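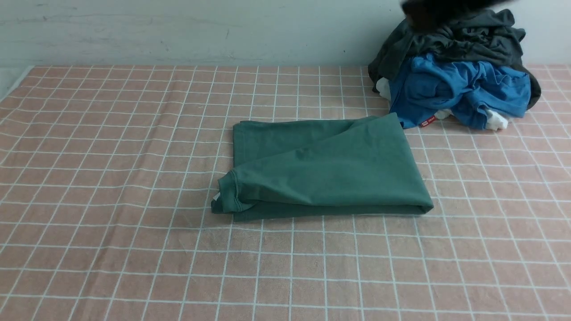
Häufige Fragen zur Hobbyliga Volleyball Workmont

Stand: Februar 2025

122 mal geteilt

Wer darf mitspielen?
Alle ab 16 Jahren, die in der laufenden Saison keinen Spielerpass für den Verbandsspielbetrieb besitzen. Eine Vereinsmitgliedschaft ist nicht nötig. Gespielt wird gemischt, auf dem Feld müssen immer mindestens zwei Frauen stehen.

Was kostet die Teilnahme?
Die Meldegebühr beträgt 70 Euro pro Mannschaft und Saison. Darin sind Hallenmiete und Spielbälle enthalten. Trikots stellt jede Mannschaft selbst, Rückennummern sind Pflicht.

Wie entsteht der Spielplan?

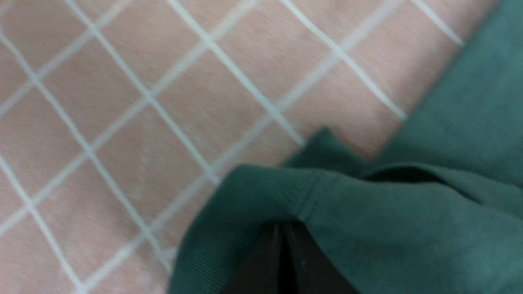
Jede Mannschaft spielt einmal zu Hause und einmal auswärts gegen jede andere in ihrer Gruppe. Die Paarungen legt Wojciech Zalewska vor Saisonbeginn fest, gesperrte Hallentermine werden dabei berücksichtigt. Wer die Ergebnisse der eigenen Gruppe mitschreiben möchte, kommt mit einem einfachen Gitter aus wie dem weißen auf dem rosafarbenen Untergrund im Bild: Heimmannschaften senkrecht, Gäste waagerecht, in jedes Kästchen ein Satzverhältnis. Verbindlich ist nur die Tabelle der Spielleitung.

Wie wird gewertet?
Zwei Gewinnsätze bis 25, ein dritter Satz geht bis 15. Ein 2:0 bringt drei Punkte, ein 2:1 bringt zwei, der Verlierer eines 2:1 erhält einen Punkt. Bei Punktgleichheit entscheidet erst der Satzquotient, dann der direkte Vergleich.

Können wir ein Spiel verlegen?
Ja, einmal pro Halbserie. Der Antrag muss spätestens sieben Tage vor dem Termin bei der Spielleitung sein und einen Ersatztermin enthalten, dem der Gegner schon zugestimmt hat. Ohne Ersatztermin wird das Spiel 0:2 gewertet.
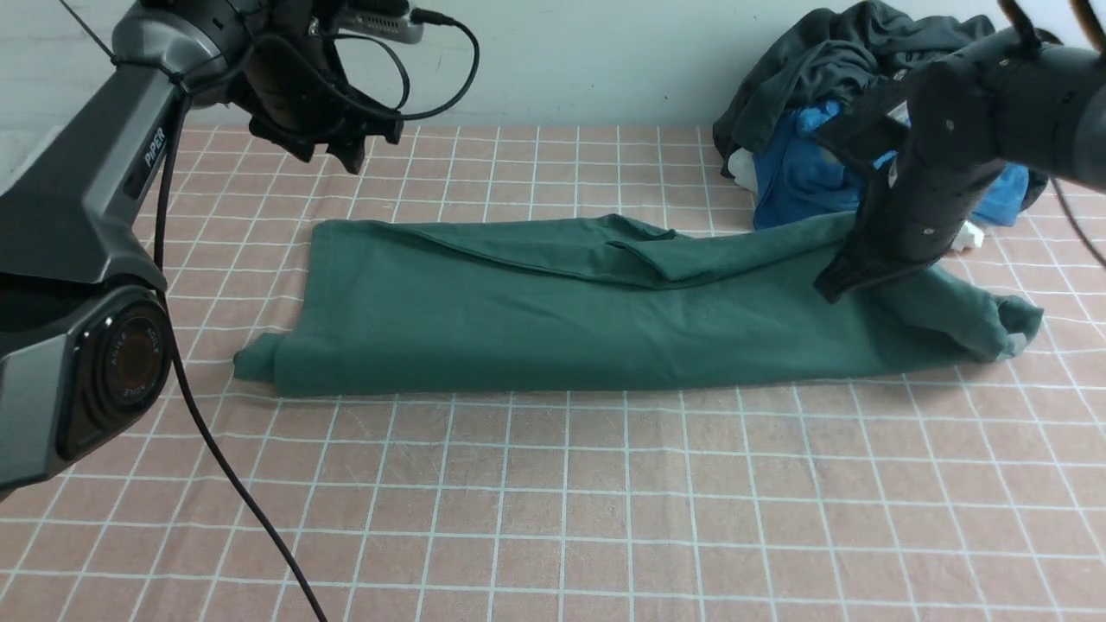

Maja Jakubowski schrieb dazu, die Frist sei zu lang, bei ihrer Mannschaft kämen Absagen meist erst zwei Tage vorher. Bei kurzfristigem Ausfall von mehr als drei Stammspielern kann die Spielleitung eine Ausnahme machen. Einen Anspruch darauf gibt es nicht. Bitte in diesem Fall anrufen und keine Mail schicken.

Wer pfeift die Spiele?
Die spielfreie Mannschaft stellt das Schiedsgericht, also eine Person am Netz und eine am Anschreibebogen. Eine Lizenz wird nicht verlangt. Stanisława Szewczyk bietet im Juni wieder einen Regelabend in der Halle Plondier an.

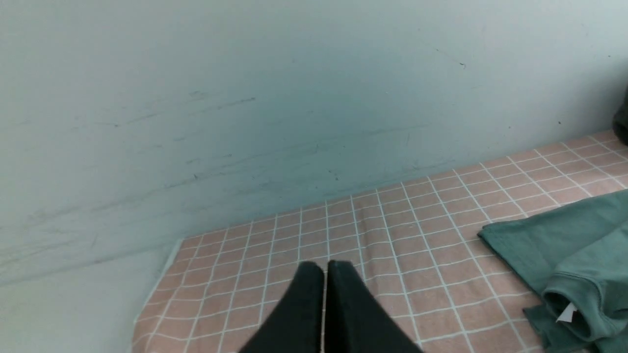 Am Regelabend sollten aus jeder Mannschaft zwei Personen teilnehmen. Erscheint das Schiedsgericht nicht zum Spiel, wird ein Punkt abgezogen. Im Wiederholungsfall sind es zwei.

Bis wann müssen wir melden?
Meldeschluss ist der 30. Juni. Nachmeldungen sind nur möglich, wenn in einer Gruppe noch ein Platz frei ist.

31 Kommentare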